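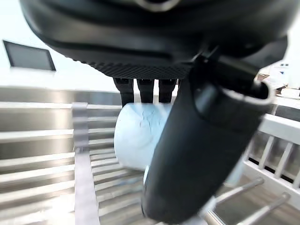

# Jornora skin moisture meter

The Jornora is a hand-held meter for measuring how much water is held in the outermost layer of the skin. It is made by Belano and used in teaching labs, beauty therapy courses, small product-testing firms and clinics that want a number to go with what they see and feel.

Price: £199, including the case, one cap, the check block and a printed guide. VAT is added at checkout.

## What it measures

The top layer of the skin, the stratum corneum, is made of flat dead cells packed with keratin and held together by fats. It is thin over most of the body and much thicker on the palms and soles. Water moves up through it from the living layers underneath and is lost to the air at the surface. How much stays behind depends on the fats between the cells, on a group of small water-holding substances inside them, and on the air in the room.

Water stores electrical charge far better than dry keratin does. The meter makes use of this. A fine grid under a glass face sets up a weak field that reaches a very short way into the skin, and the meter reads how the field changes. More water gives a higher reading. No current passes into the body and the person being measured feels only light pressure.

The result is shown in arbitrary units. It is not a percentage of water, and it can't be converted into one. Readings from a Jornora should not be set side by side with readings from another maker's meter, even where both scales look alike.

## Specification

| Item | Detail |
|---|---|
| Method | Capacitance |
| Measuring face | Round, glass, 16 mm across |
| Contact | Spring-loaded head, reads at a set pressure |
| Time per reading | One second |
| Memory | Last 199 readings |
| Display | Monochrome, three digits |
| Power | Two AAA cells (not supplied) |
| Data | USB-C, plain CSV file |
| Room temperature for use | 16 to 30 °C |

The spring matters more than it might seem. Pressing harder flattens the fine lines of the skin and brings more of it against the glass, which pushes the reading up. The Jornora doesn't take a reading until the head has gone in to the right depth, and it rejects the reading if the head moves before the second is over. A rejected reading shows as two dashes and isn't stored.

## Taking a reading

1. Let the person sit in the room for at least 30 minutes with the skin uncovered. Sleeves should be rolled up at the start of this time.
2. Choose the site and mark its edges lightly with a skin pencil. The inner forearm is the usual place to begin.
3. Wipe the glass face with a dry lens tissue.
4. Hold the meter upright and press it straight down until it beeps.
5. Lift it off, wait five seconds and move to a fresh spot inside the marked area.
6. Take five readings. Drop the highest and lowest and use the mean of the other three.

Don't take repeat readings on exactly the same spot without a gap. The glass stops water leaving the skin while it is in contact, and the numbers creep up.

Hairy skin gives low, scattered results. Clip the hair the day before if you need to measure there. Shaving removes some of the surface layer and should be avoided. Don't use the meter on broken or weeping skin.

## What affects the result

**Washing.** Skin soaks up water quickly and gives it back quickly. Readings taken soon after a bath or shower are high, and then often drop below where they started, particularly after soap. We suggest no washing of the site for three hours.

**Creams.** A cream on the skin is measured along with the skin. Many creams contain a good deal of water, and some of their other ingredients also change the reading. If you are following the effect of a cream, keep to fixed times after it goes on and treat an untreated patch nearby as the comparison.

**Sweat.** Any visible sweat makes the reading useless. Even without it, a warm room or a brisk walk up the stairs will lift the figures.

**Season.** Forearms measured in July usually read higher than the same forearms in a heated room in winter. Studies that run for several months need an untreated comparison site for this reason.

**Body site.** The forehead and cheek generally read higher than the shin. The palm is hard to measure well because of its sweat glands and its thickness.

**Salt.** Salt left by dried sweat or sea water raises the reading. Rinse the skin with plain water and wait the full three hours.

Record the room temperature and relative humidity with each set of readings. The meter doesn't measure either.

## Checking the meter

The check block is a sealed plastic block with a dry side and a coated side. Press the head on each side in turn at the start of the day. The values you should see are printed on the label of your own block, and they differ slightly from one block to the next, so keep the block with the meter it came with.

If either side is out by more than two units, clean the glass and try again. If it is still out, the meter needs adjusting, and this has to be done at the Belano workshop. Allow around 29 working days.

## Cleaning

Wipe the glass with 70% isopropyl alcohol between people and let it dry fully. Don't dip the head, and don't use acetone, bleach wipes or anything gritty. A scratch on the glass can't be polished out and means a new head.

The cap should go back on after use. It keeps dust out of the gap round the spring, and dust there is the most common cause of a head that sticks.

## Choosing between models

**Jornora** is the standard meter and suits most users.

**Jornora Small** has a narrower face for the lip border, the side of the nose and between the fingers. Its readings vary more, and you should take more of them. It uses a different check block.

**Escobedo** is a water-loss probe, and measures something else. It is an open tube that sits on the skin and follows the vapour leaving it, giving a guide to how well the barrier is holding. Skin can be low in water with a sound barrier, or read quite normally on the Jornora while losing water fast, so many labs use both. The Escobedo is slower and is easily upset by draughts.

**Wakness** is the desktop program for either instrument. It reads the CSV files, groups them by person and site, and draws simple charts. You don't need it to use the meter, and any spreadsheet will open the files.

## Limits of use

The Jornora is sold for teaching, research and cosmetic testing. It is not a medical device and must not be used to diagnose eczema, psoriasis or any other condition, or to decide on treatment.

## Spares

- Check block (quote the serial number of your meter)
- Replacement head, fitted at the workshop
- Cap
- Carry case with foam insert
- Skin pencils, pack of five
- USB-C cable, one metre

The guarantee is two years on the meter and one year on the head. Scratched glass and leaking cells are not covered. Take the cells out if the meter is going to be stored over a long holiday.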